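Back to the kitchen table

September 13, 2025
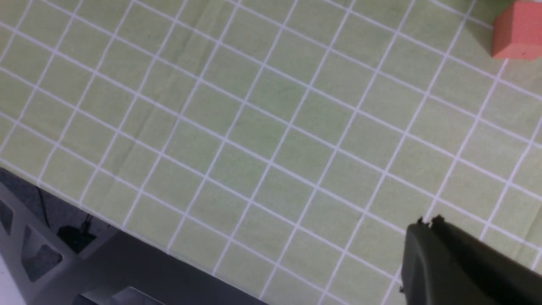 The green checked cloth, creases and all.

I've been meaning to write about letters for ages, ever since I found a shoebox of old ones in March (I'd only gone up for the suitcases!). There were 20 of them from my pen friend in Prothero, who wrote when we were both nine and kept it up for 7 years, mostly about her pony and the dreadful school dinners. I read the lot in one go and let my tea go cold.

So I've started writing again, two pages every Sunday evening, and my handwriting is a disgrace. The first one went off to Prothero this morning, to the only address I had.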